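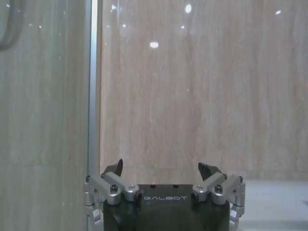

Silver linkages on either side of a dark block.

Tyyne Kallio had judged show gardens for 20 years and no longer believed the signs. This one said the planting spoke of grief and return. She saw thyme, gravel and a birch that leaned.

"It's a journey," said Hüsnü Yalçınkaya, who had built it.

"To where?"

He looked at the gravel. "My mother's place in Jesov. She had a birch like that. Wind did it."

"And the sponsor's birch? Was that the wind?"

"That was me and a rope," he said. "Took 8 days."

She wrote something down - a low mark for the sign, a better one for the rope - and asked what would happen to the tree after the show.

"They want it for a parking lot in Galberg."

"Will you let them have it?"

He said he'd signed something. Then he knelt and began pulling up the thyme.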